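I almost missed my call with Maiara Sampaio because I had the time zones backwards. She had it right, of course, and when I finally popped up on her screen, nine minutes late and still chewing a granola bar, she was already halfway through a cup of coffee and a stack of printouts. "It's fine," she said. "I've waited four years for a decision on one paragraph. I can wait for you."

The paragraph is the reason I wanted to talk to her. Maiara has been following carbon offset rules for most of her working life, first as a forester and now as an adviser to a handful of river communities that sell credits from standing forest. The fight these days is over who gets to say how much carbon a forest would have lost if the project hadn't come along. Everyone calls it the baseline, and if you want to see a room of grown adults get upset, bring it up before lunch.

"The baseline is a story about a future that didn't happen," she told me. "So you have to ask who is writing the story, and who is paying the writer."

I asked her to give me a case, because I get lost fast when people talk about this stuff in general terms. She picked Rimance, a project she worked on early in her career. The developer, a company called Dallness, hired its own consultant to work out the baseline, and the consultant came back saying that 67 percent of the area would be cleared without the project. Maiara had walked that land. Half of it floods every year and there's no road in.

"I said, cleared by whom? With a canoe?" She laughed at that, but she was mad about it then and I think she still is. "They told me the model was conservative. I asked to see the model and they said it was proprietary."

She quit a few months after that – on a Wednesday, she remembers, since the boat only came on Wednesdays and she had to wait for it with her boss standing right there on the dock.

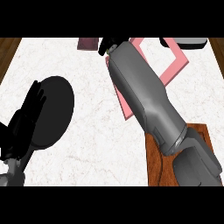 What she wants now is pretty simple to say and apparently very hard to get. She wants baselines set by a public body, for whole regions, before any project signs up. Developers would take the number or leave it. Her friend Sebastião Guerra, who represents one of the communities, is on board with that part. Where they split is on the money. Sebastião wants a guaranteed share of every sale to go to the people living there, and he wants it at 70 percent. Maiara would settle for 50 if it came with open books.

"Sebastião thinks I'm soft," she said. "I think he's going to get 70 percent of a number that somebody else makes up. We've had this argument in his kitchen many times. His wife goes to bed."

I did call Sebastião later to get his side, and he was very nice about it. "She's right about the books," he said. "But when you open the books and there's nothing in them, then what? I want the share in the law first." He also asked me to write down that he has never once lost an argument to Maiara, so there you go, it's written down.

I pushed Maiara on something that's been bugging me for a while. If the credits are this shaky, why not drop them and just ask rich countries to pay for forests directly? She's heard it before, and she sighed in a way that made me feel like the thousandth person to bring it up (I probably am).

"Sure, ask them," she said. "I've been to those talks. Everybody claps, and then the money goes to a fund, and the fund hires people to design the application form. I have seen the form. I couldn't fill it out, and I have a master's degree."

So she'd keep the market, but with fewer credits and higher prices, and with the old ones from places like Rimance taken off the shelf. That last bit is where she loses the buyers. A trading outfit called Grollia argued in a recent written comment that canceling old credits would punish companies that bought them in good faith. I read her that line over the phone and there was a long pause.

"Good faith is when you look," she said. "They didn't look."

The next round of talks is in August and she hasn't decided if she's going. The draft text has her paragraph in it, but in brackets, and brackets mean somebody objects and it can vanish overnight. She's been through that before, at two in the morning, in a hallway with no chairs. Yareli Manríquez, who sits in on the drafting group, keeps texting her to book the flight.

"I tell her, send me a message when the brackets are gone," Maiara said. "And she says, they won't go if you don't come." She had the flight page open while we were talking. The price had gone up again since breakfast.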